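Astier net worth: where does the 700 million come from?

bassline_37
Every site says Astier is worth $700 million now. I can get to maybe $200 million. The Griria liquor stake was never sold, so that price is somebody's guess.

tollboothkid
You're leaving out the catalog. Zanidura paid real money for it in June.

bassline_37
Paid whom? The label owned most of those masters. Show me a filing and I'll change my number.

moneymuse
I think you're both low. Naseri has 17 stores and Astier co-founded it!

tollboothkid
Co-founded, sure, but what's the share? Could be 2 percent. Rappers get called founders for showing up to the launch party.

moneymuse
So every rich list is fake? Come on.

bassline_37
Didn't say fake. A private company is worth what the last buyer paid, and there hasn't been a buyer. Also none of these lists subtract debt, and those two houses have mortgages on them.

tollboothkid
Fine on the debt. Still say 200 is too low.
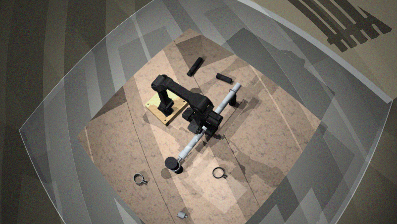

Render: black robotic arm on a yellow plate, light-grey pipe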